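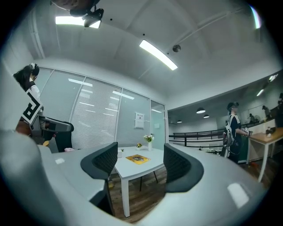 Sivambridge, May

Quartey Glossary: README

Quartey is a small glossary of words for office lighting and ceilings, in plain English. It was made for people who must write repair requests but did not study the building trade. Many of us learned English as a second language, and we lost time when one person wrote "lamp" and the other understood "fitting".

What is in the file

The file has 1,000 entries. Each entry is one row with these fields:

term: the word or short phrase, in lower case
meaning: one or two sentences
see_also: other terms, divided by a semicolon
region: US, UK or both
status: checked or draft

The text is UTF-8. Empty fields are left empty, so please do not read them as zero.

Where the words come from

We collected the terms from our own repair requests in the Sivambridge office and from the older Fondon word list, which we wrote ourselves. Names and phone numbers were removed before the work started. Each meaning was written new, nothing is copied from a printed dictionary.

Known problems

50 entries still have the status draft. The words "panel", "strip" and "batten" overlap in daily use, and our borders between them can be discussed. British terms are weaker than American ones. Emergency lighting is covered by only 11 entries.

Changes in version 3

Spelling is now American in all meanings. The field "note" was joined into "meaning". Double entries for "diffuser" were merged.

Use

You may copy and change the glossary freely if you keep the name Quartey in your credits. Corrections can be sent through the Stenotia issue page. Please give the term and one sentence where you met it.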